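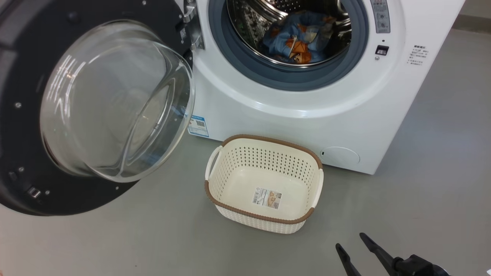 The blue one with the orange and brown print, Saturday morning.

I am living in Fernulau since November, and it is my first time with a front-loading machine. At home we washed in buckets, so I read everything twice before I press a button.
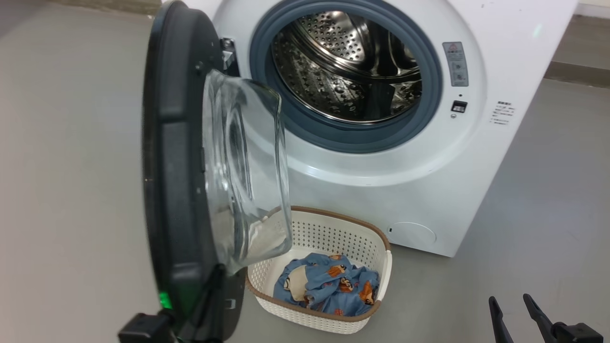
Savita Joshi
Writer of this blog

My habit now is to look into the drum with the door wide open, and to feel along the rubber ring with my fingers. Small socks like to hide there. My neighbour Bimla Rawat leaves her door open for 6 hours after washing, and I do the same.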